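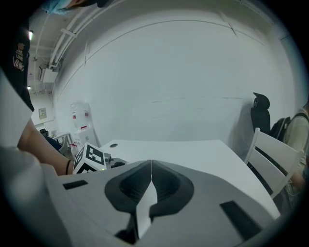

white table, back wall, coffee not in yet

ok thread on shoe shopping in town bc three people asked me this week and I keep retyping it

1/ Dobson is still the one for boots. they moved to the far end of the strip, past the bank, and the old sign is STILL up at the old spot so don't park there. Sizes go up to 15 if you ask, not on the shelf

2/ Jevholm — mostly work shoes, nurses love it. prices went up in February and never came back down. parking is fine tho. They'll stretch a tight pair for 4 bucks while you wait

3/ someone said Grarnier closed. No. Hours got cut. opens at noon now, and the kids section is upstairs so bring patience if you have a stroller. their website still has the old hours, I emailed, no answer

4/ Plumex is the outlet one by the highway. big bins, no boxes, half the time you find the left shoe and thats it. But I got rain boots for 40 there and they've held up through two winters so. go early

5/ returns, since everybody asks:
Dobson — 30 days, need the receipt
Jevholm — store credit only
Grarnier — depends who's at the register lol
Plumex — final sale, all of it

6/ wide feet people: Jevholm first, then Dobson. skip Grarnier, they had two wide pairs total and both were beige

7/ the county shopping list online still has the old Dobson address and a phone number that goes to a dentist. called it myself. very nice dentist

8/ forgot — Dobson does resoling again!! drop off at the back counter, they text you. mine took a week and a half, heels only. ask for the price before you hand them over, it was more than I expcted

9/ if I missed a store put it in the replies, I'll add it tonight. nothing past the river please, I don't drive over there for shoes

10/ edit: yes Plumex takes cards now. finally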